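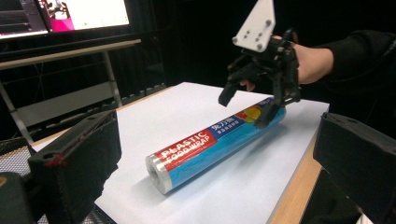
Cling film roll on the paper-covered table, hand gripper closing in. Open day, Ledinar workshop.

Kitchen tips from a robot open day

Went to the Ledinar open day on Tuesday, mostly for the biscuits, came home with a page of notes about cling film. Typing up fast before I lose the back of the envelope.

Short version of the visit. Hand-held grippers, two black fingers, you squeeze and they close. People pick up ordinary kitchen stuff with them and later the robot arm is supposed to learn from it. Leonie Reuter did the talking, Timo Hollmann did most of the picking up. Then we all had a go. I was bad at it.

Anyway, the tips. All tried at home since.

Rolls roll. Timo puts them down at a slant and on paper, never straight onto a shiny top. Works in my kitchen too, sheet of baking paper or a tea towel under the roll and it stays where you left it. Mostly.

Pick up from the middle. With the gripper if you go for the far end the near end dips and the whole thing swings round. Same with your hand when it's greasy. Middle, then lift.

Lost the end of the film? Leonie's way: wrap a bit of sticky tape round your finger, sticky side out, dab along the roll until somthing lifts. Helmut Lenz says put the roll in the freezer for a while and it peels easier. Tried both. Tape is quicker. Freezer worked on a really stubborn one that had torn into strips.

Once you've found the end fold a corner over on itself. Do it every time. I don't, and then I swear.

Don't stand heavy rolls on end in a cupboard, they get knocked and the edge gets nicked, and a nick is where it tears every time after. Lie them down. A magazine file on its side takes 3 rolls, foil, film and baking paper.

No box? Cheap big rolls often come without a cutter. Pull out what you need, lay it flat on the worktop, long bread knife, one stroke away from you. Scissors are fine if they're dry. If they're damp forget it.

Film won't stick to the bowl: wipe the rim. Flour or grease on it, usually. A slightly damp rim grips better than a dry one, on glass anyway. Plastic tubs are hopeless, use a plate on top.

Empty tube. Keep it. Slit one down the side and it clips round a roll of wrapping paper. Also good for spare cables, or for storing a tablecloth without creases, you need 2 tubes taped together for that.

Tip from the queue (Pascal Stöcker, stood behind me): rubber band round each end of the roll so it's easier to hold with wet hands. He was thinking of the grippers. Tried it on the rolling pin handles aswell, very good.

If you've trouble with your grip, ask at one of these days for a turn with the tool, you soon see which things are awkward to hold and which aren't. Round and smooth is worst. Mugs by the handle are easy. I've moved the oil bottle to the low shelf because of it.

They're doing another one in August, Leonie said, afternoon again. Jars and lids next time. Bring your own jar if it's a bad one.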